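Nistero grasping update: abstaining on translucent parts

Through September the Nistero group worked on one failure mode, early closing on translucent plastic. The baseline policy takes a single wrist view, predicts a grasp width and an approach depth, and closes when the predicted clearance on both sides drops under a fixed threshold. With opaque parts this is adequate. With clear or tinted plastic the width estimate follows whatever edge has the strongest contrast, which may be an internal rib or a reflection on the shell. The fingers then close too high, or the arm stops short and closes on air.

The change described in this item is small. The width head now outputs a distribution instead of a point value, and the controller compares its spread with the free gap between the fingertips. If the spread exceeds the gap, the arm holds its pose, moves 2 mm along the approach axis and predicts again. We call the rule Skeder, after the branch it was developed on. It adds no sensors and no depth input. The backbone is frozen, and only the width head was retrained, on 900 labeled approaches from the existing desk-items set.

The pre-close pose is where the rule does its work. Both fingertips are beside the part with little margin, and an error in width turns directly into a push on one side.
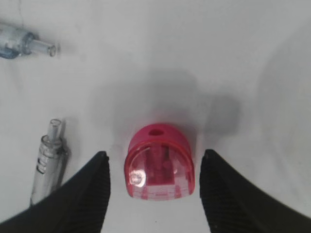 Kolář, reading the draft of this item, objected that holding and re-predicting could simply be a slow way of averaging over frames, and that a plain temporal filter should be run as a control before the rule gets a name. The point is fair. We ran the filter on the same parts with the same number of views per attempt. It removed most of the jitter in the width estimate but left the bias in place, as a highlight on a curved shell moves little over a short axial step and the filtered estimate stays with it. Under Skeder the spread remains large in those cases and the arm keeps stepping until it narrows or the attempt is dropped.

Results so far cover 14 translucent parts, all stationery. First-attempt success with the new rule is 67 percent. Most of the remaining failures are dropped attempts - the arm reaches its step limit and backs off without closing. For the sorting cell at Gultengate we count that as acceptable, given that a retry costs less than a tipped part. Cycle time goes up, and we have not yet tried to recover it.

Two items are open. The step length was set by hand and should probably depend on finger travel. The labels also treat the outer shell as the only correct edge, and for parts with a stepped profile that choice needs a second look. Retraining with revised labels is next in the queue, followed by a repeat of the filter control under dimmer lighting.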